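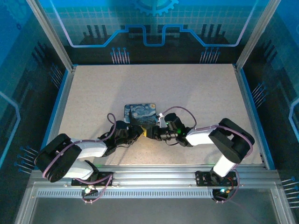 *A small tin or case with a print in the style of Van Gogh's "The Starry Night", between two robot arms*

# My daughter wants to stop before the summer show. Should I let her?

Asked in **Dance and Performing Arts > Parents**

Hello to all. I am writing from Batancombe, where my daughter takes ballet classes since she was six. She is now 13. In her school there is a big show every August, and this year they prepare a piece named *Meltance*, which is a story about a village under the snow and the spring that comes. She has a part in the second act, not a solo, but a dance for four girls.

Last week she told me that she does not want to do it any more. She says the rehearsals are too long and that the other three girls are better than her. I have watched one rehearsal through the door and I could not see a big difference, but I am not a dancer and I can be wrong.

My problems are these:

- The costume is already paid (231 pounds, with the headpiece and the second skirt).
- The teacher is strict and I am a little afraid to speak with her.
- If my daughter leaves, the dance must be changed for three, and I don't want to make difficulties for the other families.
- On the other side, I don't want to force a child to dance when she cries in the car.

Has somebody been in this situation? Is it normal to leave when the parts are already given? And is it possible to ask for some money back for the costume, or is this impolite in England?

Thank you for your patience with my English.

Viola Sala

---

## Answers

### Answer 1 (marked as helpful)

I taught children's ballet for 17 years, in two schools, and I had this conversation almost every summer, so please don't be afraid of the teacher. She has heard it before. Strict teachers are often easier in a private talk than in class.

I would ask your daughter first what exactly is the bad moment. "The rehearsals are too long" can mean that her feet hurt, or that she waits an hour in a cold corridor before her turn. I had one pupil who wanted to leave a show and after many questions we found she hated only one lift. We took the lift out and she danced.

Look at her shoes too. At that age the feet grow quickly and a girl will sometimes dance for a month in a pair that is too small and say nothing. If she is in Caputo shoes or another narrow make, take her to be fitted again. I can't say this is the cause, but it costs you only one afternoon.

Then write a short message to the teacher. Not at the door after class, when everybody is listening. Something like: "My daughter is finding the rehearsals hard and is thinking of leaving the show. Could we speak for ten minutes this week?" Let your daughter come to the talk if she wants.

About leaving: yes, it happens after the casting. A dance for four can be made for three, or a girl from the other group can learn it. It is work, but it is the teacher's work and not yours. What matters is to tell her early. With six weeks left it is easy to fix, in the week of the theatre it is very hard.

For the costume, read the paper you signed. In the schools where I worked the costume was not refunded once it was cut, but if another girl took the part, her family bought it from the first one. You can ask this. It isn't impolite at all.

> **Comment from Viola Sala:** Thank you so much. I asked her about the waiting and she waits around 50 minutes, in the changing room, with older girls she does not know. I have written to the teacher this morning.

> **Comment:** Good. Ask if she can arrive later on those days. Many schools have a call sheet by scene, but they only give it to the parents who ask.

### Answer 2

Let her quit, it's a hobby. My son left Skanda (the youth folk dance group, not sure if you have it near you) at 14, two weeks before their festival, and the world did not end. He plays badminton now. You will not see the money again though.

### Answer 3

I agree mostly with the first answer. I would add one thing from the side of a parent. We made an agreement with our daughter that she could stop after the show and we would not try to change her mind. She was much calmer when she knew there was an end. In her case she continued the next term, but I did not remind her of the agreement and I think you should not use it as a trick. If she says in September that she is finished, then she is finished.

If she still cries in the car after the waiting is solved, I would take her out.

Also check if the school has a dress rehearsal fee, ours did and it was not on the first invoice.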